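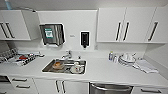

Please tell me the soap is staying on the wall, one reader wrote under my last kitchenette update, because I can't go back to that bottle that fell in the sink every time somebody reached for the faucet. It's staying! The soap is staying on the wall, right over the right end of the sink, and the paper towels are staying on the wall to the left of it. I asked twice to be sure.

So, the news. The shared kitchenette on our floor at Fullthorpe is officially keeping its new layout. The trial was supposed to run through the end of April and then we'd all vote and probably argue, but the feedback form got 39 answers and they leaned so hard one way that the building office called it early. The note went up on the floor page at 9 in the morning and by lunch people were already asking me about it in the elevator (I write up the floor news, I don't run the kitchen, but I'll take the questions).

If you've been working from home or you're over in the Bralteo half of the floor and mostly use the other coffee corner, let me catch you up. The old setup had everything on the counter. Soap, a roll of paper towels standing up on one of those little poles, a sponge dish, the sugar, a tray for the teaspoons, and a pile of mugs that belonged to no one in particular. You had to push something aside before you could put a plate down. Then the paper towel roll got splashed and swelled up like a pillow, and that was the day the complaint thread started.

The complaint thread ran long. I read all of it. My favorite part was a very polite back-and-forth over whether a damp roll is still a usable roll, which went on well into the evening and was never settled.

What the building office did was pretty simple. Anything you need with dripping hands went up on the wall, and the dish rack went down to the left end of the counter and got told to stay there. The white cabinets are the same cabinets we've always had, dark handles and all, so don't go looking for new ones. The part I like best is the stretch of counter to the right of the sink, which is meant for making food and nothing else. I've made a sandwich there! On a plate, with elbow room!

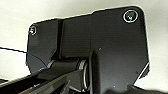 800 words

Now for the money, which a few of you wanted to know. The whole thing came in at 700 dollars, mostly for parts and for Šťastný to come and do the mounting. That's paid out of the floor budget and it won't show up on anyone's rent or desk fee. There was a second quote that included swapping the faucet for one with a pull-out sprayer, and the office passed on it for now. I was a little sad about the sprayer. I have a thermos that can't be cleaned any other way, and I've been carrying it home in my bag every night like a pet.

Refills are the other change. The Panilo people used to keep the spare towels in their own closet, which was kind of them but meant that if their door was locked you were drying your hands on your pants. Spares now live in the cabinets under the counter. If you open a new pack, flatten the wrapper and take it with you to the recycling by the stairs. If the soap runs low, write it on the list inside the cabinet door and it gets topped up on the next round. Please don't water it down. Somebody did that during the first week of the trial and we all spent a few days washing our hands with what I can only describe as slightly slippery water.

The form had some grumbles too and I don't want to skip them. A couple of taller folks said the upper cabinets are still awkward, especially for whatever ends up on top of them. Someone asked for hooks for dish towels and was told no, on the grounds that cloth towels always end up smelling, and someone else wrote a full paragraph in defense of cloth towels that I thought was pretty convincing. And there was a request for a bigger sink. We're not getting a bigger sink.
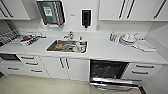 The rule that came up more than any other was the one on dishes. You wash your own, you put them in the rack, and you take them back by the end of the day so the next person has room. Soaking is fine if it's really stuck on, but soaking means an hour, and it doesn't mean until after your vacation. Several people used the form just to confess to soaking, so I think the message is landing.

Boxes and snacks for sharing can stay on the counter as long as they're over by the rack end and pushed back toward the wall. Leave the right side clear. If you bring in a cake, the right side can be for cake, and I checked that one with the office as well and they said obviously.

One thing still open is the second outlet. People want to run the kettle and the toaster together, and the office wants an electrician to take a look before they say yes to anything. Until that's sorted, it's one appliance at a time, and the kettle wins before 10. I'll post again when there's an answer. The feedback form stays up through the end of the month if you've got more to add, and the link is where it was before, at the bottom of the floor page under the parking stuff.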